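4.3 Loss of jaw synchronization

Three of the 900 demonstrations recorded at the Brendside site were rejected after the two jaws closed unevenly. In each case the logged opening width stayed within limits while one finger pad lagged the other, so the fault passed the automatic check. Figure 4 shows the hand-held gripper and the thin wooden sticks used in the task.

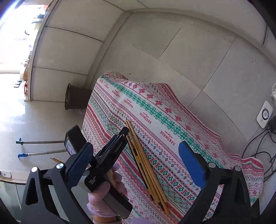 Figure 4. Hand-held gripper over the work area, with sticks on the patterned cloth.

Olga Villalobos objected that the width signal alone could not separate a slipping pivot from an operator's uneven grip - a point we accept. The check now compares both jaw angles and stops recording when they diverge.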